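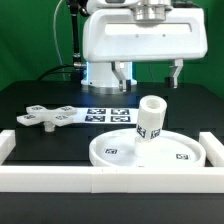 A black table, a green background and one white cross

October 2019

I promised already in January that I would write something about my work table, and then I wrote about the balcony and about the bread instead. A reader of Broltura (I will keep the name of this blog, even if two people told me that it sounds like a medicine) asked again last week how I arranged the corner with the green background. So I finally do it.

The tabletop first. Before, I had a light one, and I thought for a long time that light is better, it makes a room look bigger and you do not see the dust on it. But small white parts disappear on a light table. I lost one whole evening looking for a white cap which was lying in front of me all the time. With the black top I see every white thing immediately. I also see every crumb and every hair from my sweater, so I wipe it each morning with a slightly damp cloth and then again with a dry one. If you do only the damp one, it leaves gray lines when it dries, and these lines are worse than the dust.

I bought the black top at Jovholm, in the corner where they put the things with small damage. It has a scratch on the underside and I paid 40 for it. Carrying it home on the bus through Pliserano was not so elegant. If you go there, measure your table before and write the numbers on your hand. I had them in my telephone and the battery was dead.

The green

It is a very bright green. My sister said that it looks like a television studio for weather, and she is right. I wanted first a gray one, calm, but white against gray looks tired to me, and the wall in my room is a yellow that I did not choose. Now the green covers the wall behind the table and I do not need to look at the yellow when I work. After some days the eye accepts it. In the evening, with the lamp, it makes my hands a little green also, and I have learned to not judge any color at that hour.

About keeping it smooth I can say only this: fix the top edge first, let it hang one night, and fix the rest the next day. I did everything in one evening the first time and had to take it down again.

The cross on its post

This is the part that people ask about most. It is a white cross with four flat arms, rounded at the ends, and it sits on a short white post so that it stands a bit over the table. On each arm there is a small black and white marker, one of those square patterns that look like a crossword somebody did not finish. With the markers you can find from a photo where the cross is and how it is turned. It stands on the left side and leans a little to the left. I have tried to make it perfectly straight and I stopped trying.

The markers were the slow part. I went to the copy shop, Bhattacharjee, next to the post office, and asked for 300 dots per inch, the way I always do for photos. The black came out clean. At home my printer makes the black a little shiny, and then the pattern is difficult to read under the lamp. The lady cut the first ones for me with the big paper knife. I spoiled 2 of them with too much glue and had to go back, and she did not want money for the new ones. I brought her a cake.

Next to the cross, on its right side, I keep a white sheet flat on the table. On the black it makes a good light place, and I put there what I do not want to lose. When it gets dirty I change it. It is such a small thing, but of everything in this corner I would miss the sheet the most.

The cables

I know, I know. There is a thick black one that makes a big curve over the left side of the table, and a thin white one that hangs down in front of the green. The black one does not disturb me, black on black. The white one I see every time. I bought clips for it and the clips are still in their bag in the kitchen, in the drawer with the candles.

What I still want to change is the lamp. It stands too far on one side and my own shadow falls on the sheet when I lean forward. A friend of my sister has a lamp with a long arm that she does not use, and I should get it when she moves to her new apartment. Then I will write again, probably with new complaints. The next post will be about the bread, the one with the rye did not rise a second time and I would like to ask your opinion.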